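Two-arm demos: how much mess do you leave in?

Board: Data Collection > Household tasks
Started by h_steyn

h_steyn
We're teleoperating two arms through a laundry routine: lift the basket by both handles, carry it over, set it down. So far we have 235 demos. My lead wants clean ones only, meaning no fumbled grasps, no second tries, no staring at the basket for four seconds while the operator remembers which hand is left. If I apply that rule strictly I'll be training on the work of one person, and that person is me on a good morning. What do the rest of you keep?

gripe_strength
Keep the second tries. Cut the staring. A policy trained on long pauses learns to pause, and it is extremely good at it.

Refilwe S.
Half agree. We threw out every retry on the Jandia project and ended up with a model that missed a handle by a finger's width and then carried nothing across the room with great confidence. It had never seen a miss. Now we keep retries but tag them, so whoever trains can drop them later.

torque_of_the_town
Disagree with both of you. Retries teach the missing as well as the recovering. If you want recoveries, record them on purpose: start with the finger already next to the handle and go from there. Otherwise your best data on how to miss comes from your worst operator.

gripe_strength
My worst operator is also my fastest, so please be nice about him.

h_steyn
Starting from a near miss is a good idea and I'm annoyed I didn't have it. Next question, same tired audience. How much do you change the load? We have around 300 items of clothing in bins, and left alone, people grab whatever is on top. I suspect half my set is the same gray towel.

Refilwe S.
Write the load on the episode sheet before you start. Otherwise it's towels until September. And vary how full it is, too. A full basket and one sock are different problems when you're lifting from both ends.

torque_of_the_town
Also vary where the basket starts. Ackermann's guide says tape a square on the floor and put it there every time, which is a lovely way to train a robot that can find tape.

h_steyn
No tape on ours. Head view with both grippers at the handles, red load:
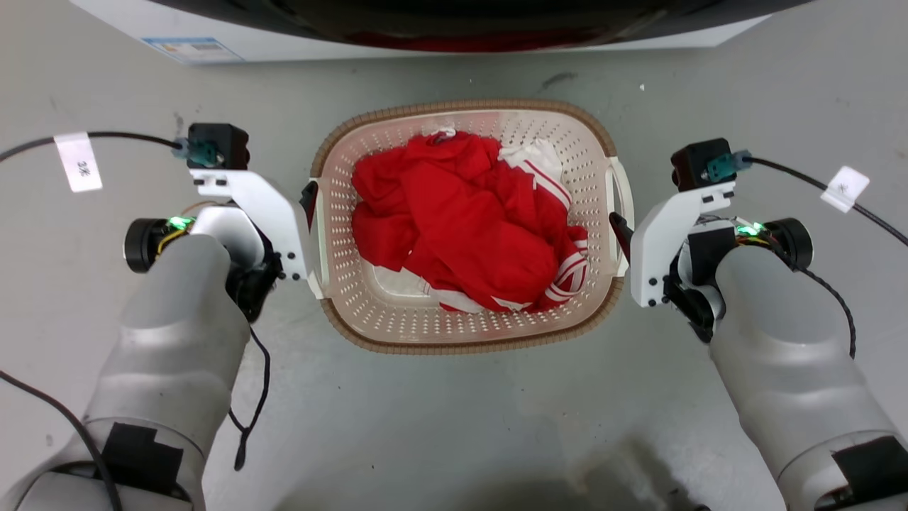 Re: Basket placement and handles

Refilwe S.
Nice view of both handles. I'd still shift the basket and turn it a bit between episodes. Dead center with the long side facing you is the pose everyone drifts into by lunch. Ours did, and we had 417 episodes before anyone plotted the start positions. The plot was a dot.

gripe_strength
Red on gray floor is easy mode. Do you have anything the color of the basket?

h_steyn
Plenty of cream and white stuff, at the bottom of the bins where it has lived in peace. I'll dig it out Sunday.

torque_of_the_town
Do the near-miss starts in the same session, while the operators still like you.

h_steyn
That ship has sailed, but fine. I'll tag the retries, cut the pauses over two seconds and record a separate batch of near misses. My lead can have his clean set as a filter — he never needs to see the rest.

Refilwe S.
Post the split when you have it. And put the load in the episode name, please. I have been through a folder called "basket final new 2" and I'm not going back.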